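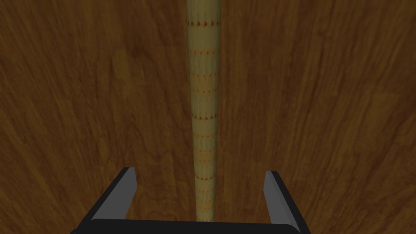 An open parallel-jaw gripper and a dotted rod on a wood surface, in simulation.

Kurnent plans to buy four two-armed robots for its home services training center and will hold back 50 percent of the purchase money until simulated household trials are finished, the company said in its spring equipment plan.

The plan sets aside $130,000 for the first stage. That covers a deposit on the robots, a software license, spare gripper parts and electrical work at the center. A second stage would pay the balance on the robots and the shipping. Kurnent did not give a total for both stages and said the figure depends on which gripper it picks.

The company runs a cleaning and table service business for rental homes and small guest houses. It has been looking at robots for clearing tables and putting things away between guests, work that is now done by hand at every property it serves. No robots will go into a customer's home under the current plan. All four units would stay at the training center.

Kurnent received bids from two suppliers, Privus and Fung. Both offered a robot with two arms on a single body. The main difference is in how the bids are built. Privus sells the arms, body and controller as one package with a service contract. Fung lists each part on its own line, so the buyer can change grippers or drop the service contract and pay for repairs as they come up.

The Fung bid was lower on paper. Kurnent's purchasing office said the gap closed once it added spare fingers, cabling and a year of support, items that Privus had already put in its price. The office has asked both suppliers to send new bids in the same format, with freight and installation shown separately.

Simulation work is being done with Jidex software, which Kurnent is renting by the month. The staff has prepared a list of 121 trial tasks, most of them built around a dining room and the items that usually end up on a table. Each task is to be run with both suppliers' robot models. The results will be used to decide on grippers, mounting height and arm reach before the second payment is released. 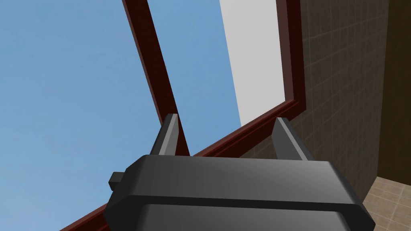

**Can the deposit be refunded if the trials go badly?**
Part of it can. Privus would return the deposit minus a restocking charge, and Fung would keep the money as credit toward other equipment.

Grippers take up more of the plan than any other part. A parallel gripper is the standard choice in both bids, and it is the cheapest one to maintain. The purchasing office wants to know how many of the trial tasks it can handle before paying for anything more complex. Thin items and flat items are on the list, along with bowls and cups, and the plan says those groups will be scored separately.

If the standard gripper does well enough in each group, all four robots will be ordered with it. If it falls short in one group, Kurnent will price a second gripper type for two of the robots. The plan does not include money for changing tools automatically. Staff would swap grippers by hand, and the training budget has a line for teaching them how.

Reach is the other open question. Dining tables in the homes Kurnent serves come in many sizes, and chairs are often left pulled out. A longer arm costs more and needs a heavier base, and a heavier base may call for changes to the floor at the training center. The company wants the trial results before it asks a contractor to look at the floor.
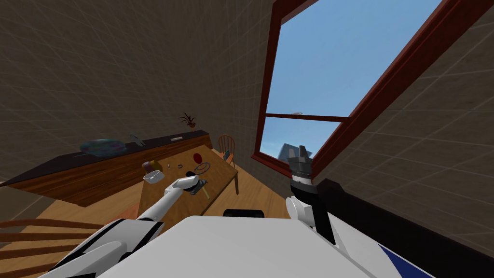 The two-armed robot in a simulated dining room, with one gripper closed around a small tool above the table.

Kurnent said it chose to rent the Jidex software after comparing the cost with that of leasing one robot for a short test. The lease would have given the staff time with real equipment, but it would have covered only one supplier's model. It also came with shipping charges both ways and a minimum term. The software rental can be stopped at the end of any month.

There are limits to what the trials can settle. The plan lists grip wear, noise, cleaning and battery life as items that can only be checked on real hardware. It calls for an acceptance period after the first robot arrives, during which the other three would stay at the supplier's warehouse. Both bidders have been asked to agree to that in writing. Privus has done so. Fung said it would accept the delay but wants to charge for storage after the first month.

Staff time is also in the budget. Kurnent had first counted only the price of the machines, and an early draft of the plan was sent back by its finance office for that reason. The new draft pays for two employees to work on the trials part time, setting up rooms and logging results. Their regular property visits will be covered by overtime — a cost of up to $4,000 that comes out of the training budget and is not part of the equipment money.
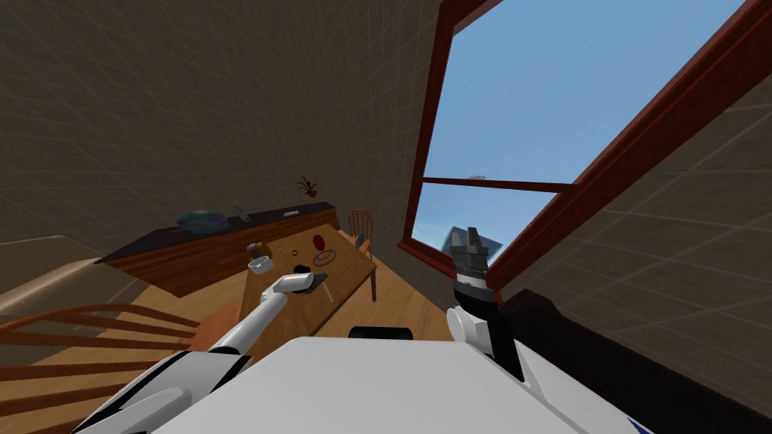

Insurance is still being worked out. The company's present policy covers vacuums, carts and laundry machines but has no section for robots. Its insurer has asked for the supplier's safety papers and a floor plan of the training center before quoting a price. The equipment plan holds a small reserve for the added premium. Any money left in that reserve would go toward spare gripper fingers.

Electrical work can start without waiting for the trials. The training center needs added outlets and a separate circuit for charging, and both suppliers gave the same power requirements. Kurnent is taking quotes from local electricians and expects to have that job done in May. The work will be useful even if the robot order is canceled, the company said, as the building is already short on outlets.

New bids from Privus and Fung are due in June. The purchasing office will compare them with the trial scores and send one supplier's name to the finance office for approval. The losing bidder will be kept on file for parts.

Kurnent will publish the task list and scoring sheet on its supplier page when the bids close. Vendors of grippers and related tooling who want to be considered for the second stage can register there at no charge.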